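Traltden Color Terms

Free-text color names given by adult respondents for printed color chips, with normalized forms and coder annotations. Maintained by Bronwyn Kerslake and Shona Pearce.

Contents

responses.csv — one row per response, 2000 rows
chips.csv — one row per chip, 47 rows
terms.csv — one row per normalized term, 363 rows
double_coded.csv — the 100 responses coded independently by both coders
codebook.txt — coding rules, with the wording used in training
LICENSE.txt

All files are UTF-8 with Unix line endings. Fields are separated by commas and text fields are always quoted. The header row is present in every CSV. Missing values are empty strings; the strings "NA" and "none" occur as real answers and should not be parsed as missing. Several common readers do this by default, so check your import settings.

Background

The survey was run at a walk-up desk in the Brakholm public library. Respondents were shown one chip at a time and asked, "What would you call this color?" No list of names was offered. The answer was written down as spoken, including hesitations that contained a color word ("green, no, gray-green"). A respondent could decline any chip.

Earlier color-naming collections available to us used screens. We wanted printed chips under a fixed lamp, with the trade-off that fewer colors can be shown and the saturated end of the range is limited by the inks.

Chips

Chips were printed on uncoated Handura stock and mounted on gray card. Each chip is square. The set was chosen to be dense in the low-saturation browns, grays and olives, where free naming varies most, and sparse elsewhere. It should not be treated as an even sample of any color space.

Three CIELAB readings were taken per chip, at different points on its face, and the median is given in chips.csv. The spread column holds the largest difference between any two readings. Chips with a high spread are kept in the release and flagged uneven = 1.

Surface and lighting

A color name depends on more than the pigment. A matte surface in the brown-gray range may be called taupe in one part and plain gray in another as the light across it changes. On a glossy black surface, a reflection can be gray or nearly white in the middle, and most speakers will still say black. Shadow works in the other direction: people tend to name the surface and leave the shadow out.

The chips avoid most of this by being flat, matte and lit evenly. Names in this collection therefore describe color in isolation, and agreement between respondents is probably higher than it would be for objects seen in a room. 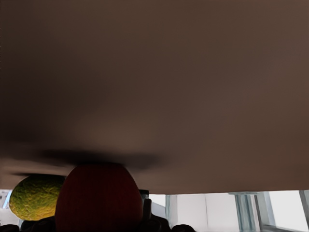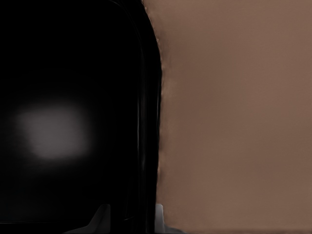 Rendered surfaces. First: matte brownish gray, with a dark streak of shadow. Second: glossy black, with a blurry grayish-white reflection.

Fields in responses.csv

response_id: integer, unique, no meaning in the order
respondent_id: random four-character code
chip_id: key into chips.csv
position: place of the chip in that respondent's sequence, starting at 1
raw: answer as written down at the desk
term_id: key into terms.csv, empty if the answer was not a color term
hedge: 1 if the answer contained a softener such as "sort of" or "-ish"
revised: 1 if the respondent changed the answer before the next chip
coder: BK or SP

When revised is 1, raw holds the full utterance and term_id refers to the final version. The first version is not coded separately.

Fields in terms.csv

term_id: integer
term: normalized form, lower case
head: the basic color word, if there is one ("green" for "bottle green")
modifier: whatever is left after the head is removed
source_class: one of basic, object, food, fabric, plant, mineral, brand, other

Normalization

Raw answers were normalized with the Tiedemann script and then corrected by hand. The script lowercases, strips articles and softeners, unifies "grey" and "gray," and joins compound terms with a hyphen. It does not merge synonyms. "Tan" and "beige" are separate terms, as are "off-white" and "cream."

Word order in compounds is preserved. "Blue-green" and "green-blue" have different term_id values, and the head is the last element in both cases. Users who want them merged can do so by sorting the elements of term.

Spelling variants of borrowed words (ecru, écru) are merged under the unaccented form.

Agreement

Double-coded responses were assigned before coding began and were spread over all chips. Disagreements were concentrated in source_class, mainly between object and plant for terms such as "moss" and "straw." The rule in the codebook was rewritten in February, and everything coded before that was reviewed against the new wording. The original codes in double_coded.csv were left unchanged so that agreement can be recomputed under either rule.

Known problems

The desk lamp was replaced once during collection. The replacement has the same rated temperature but was not measured against the first. The change is not recorded per response.

Evening sessions, after 5 p.m., have a higher share of declined chips. Time of day is not included in the release for privacy reasons.

Position effects are present. A respondent who has just used "olive" is more likely to use it again for the next chip. Sequences were shuffled per respondent, so this averages out over chips but not within a single sequence.

Color vision was not tested. Respondents were asked whether they knew of any deficiency, and those who said yes were thanked and not included.

The class brand is small and unreliable. Several paint names are also ordinary words, and the coders had no way to tell which was meant.

Suitable and unsuitable uses

The collection is suited to studying vocabulary, hedging and compound formation in spoken color naming. It can also be used to test normalization code, since raw and corrected forms are both present.

It should not be used to set boundaries between color categories for product labeling, or to compare individual respondents. Many respondents named only a few chips before leaving the desk.

Corrections

Send corrections to either maintainer with the response_id and the proposed change. Corrections to raw are accepted only for obvious typing errors checked against the paper sheets. Changes are listed at the end of codebook.txt under the version in which they were made.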